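Speaker notes: comparing two hands on the shelf task
Huia Pearce, with Anahera Ruawai
Dravbridge meeting, Sep 12, 2022

Opening. Say who we are and thank Grimshaw for the loan of the second controller. Keep this short. The talk covers hands and controllers. Cameras are in Anahera's talk and I will pass questions on those to her.

What we compared. The Stukia hand and the Skorkudo hand, both with several fingers, both on the same pair of arms. Each hand was run for 50 trials with each controller. The task is to take a fruit from a shelf and put it in a basket held by the other hand. Mention that the shelf positions were changed between runs, but the order was the same for both hands. 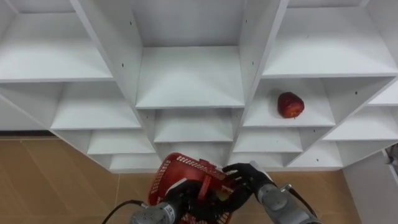
Grip force was the setting that took us longest. A hard fruit will put up with a lot, but a thin plastic basket bends at the rim and then slips. We ended up with one force limit for the fruit and a lower one for the basket. Point out the basket in the left hand, held by its edge near the handle and tipped, with the right hand's fingers over its rim. The two hands are very close together at this point, and this is where the old controller used to stop with a collision warning. The apple is still on its shelf, up and to the right, so the right arm has to clear the basket before it can reach.

Results. Stukia dropped the basket 3 times with the old controller. Skorkudo dropped it 6 times. With the Grimshaw controller neither hand dropped it. Pause here, someone will ask about speed. The new controller is slower at the start of each reach and we have not tuned that yet.

Cables. Say that the cable run matters more than we expected. We added slack at the forearm after the first set of trials and did not change it again.

Next. Softer fruit in October, same shelf. The full log has 136 entries, including the set-up runs, and Anahera can share it on request.

Questions. If time is short, skip the cable part and go straight to October.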